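Against the Ten-Year Promise

2/21/19
By Ibrahim Ugwu

My kettle came with a ten-year promise. It is printed on the bottom of the box in green letters, beside a drawing of a leaf. I kept the box because I wanted to see what the promise would look like when I needed it, and in January I needed it. The switch stopped staying down.

I called Magnusson, who make the kettle, and was passed along to Zindton, who handle service for them. A polite man asked me for the serial number, the receipt, and the original packaging. I had all of it. He then told me the switch was a wear part, and wear parts are covered for 3 months. Could I buy a switch? No, the switch is sold only as part of the base. Could I buy the base? Not in my color. He offered me a discount on a new kettle, with a new promise.

I have started to distrust any company that brings up how long its product will last. My mother's iron never said a word on the subject. It had a cord you could replace with one screwdriver, and my father replaced it twice. The people who sold it to her in Undell also sold the cord.

What gets called durability now seems to me mostly a matter of paperwork. A thing is durable if the form says so. The form was written by someone who knows how many of us throw away receipts, and I suspect that number was worked out with more care than the hinge on the lid.

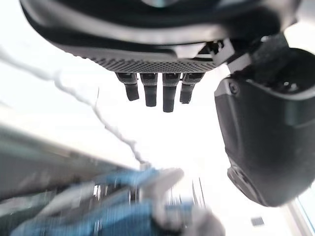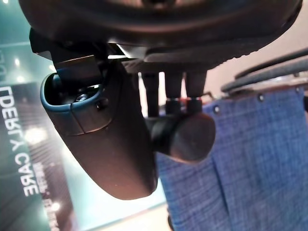

Dark casings, seen close up.

The usual reply is that we asked for this. We wanted things smooth and cheap and we got them. Ulla Sæther made that case to me at some length over dinner. She used to buy stock for a housewares chain and she says customers picked the sealed version every time it was put next to the one with screws showing. I believe her. I also notice that the customers were never told what the screws were for, and that the sealed version was the one with the light shining on it.

Then there is the repair café, which I'm supposed to like. We have one in Luritz now. I took the kettle there and four kind people looked at it, and after an hour one of them got the base open and broke two of the clips that held it together. I don't blame him. The clips gave him no other way in. But the town got a nice write-up for having the café, and I went home with a kettle held shut by tape. A good deed at the end of the line lets everybody further up off the hook.

I would trade the leaf, the green letters and all ten years for a parts list with prices on it. Put it on the same box, in the same size type. Tell me what a switch costs and how long you plan to keep selling it. If the answer is that you don't sell one, print that too, and let me decide at the store.

Magnusson sent me a survey last week. It wanted to know how likely I was to recommend them to a friend. There was no box for comments. The kettle still boils if I hold the switch down with a spoon.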